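Cuaderno de taller, abril, 16:40. Tarea 21: llevar la bandeja junto al coche

Seguimos en simulación con la lista de faenas de garaje que pidió Sonavo. Hoy tocaba la bandeja, que en casa la coge cualquiera sin mirar y a nosotros nos tiene ocupados desde la mañana. Garaje sin estanterías ni trastos, paredes lisas, luz pareja. Semilla 2614.

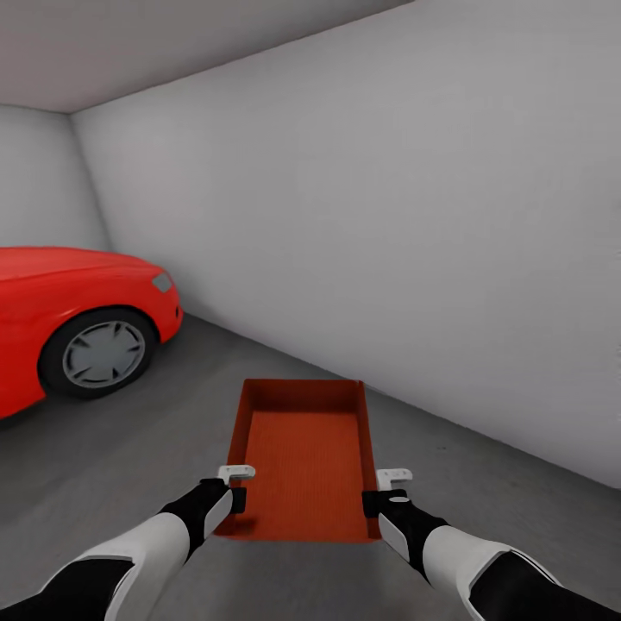
Iker Tallach, técnico de simulación, proyecto Dritport

Agarre a dos manos, una pinza en cada pared lateral de la bandeja y el coche rojo a la izquierda. De 21 intentos completos doy por buenos 7. En 5 la bandeja se torció al avanzar porque un brazo tiraba antes que el otro; los demás se fueron en rozar el suelo o en soltar pronto.

Bajé la fuerza de cierre y mejoró algo. El contacto con el suelo sigue dando saltos raros, lo miro mañana con el solver de Kalinowski.

¿Sirve ya para un taller de verdad? Yo diría que no. Con la bandeja vacía, quizá; con aceite dentro no lo dejaría solo.

Pendiente: repetir con el coche más cerca, cambiar el rozamiento de las pinzas y guardar los registros en la carpeta común.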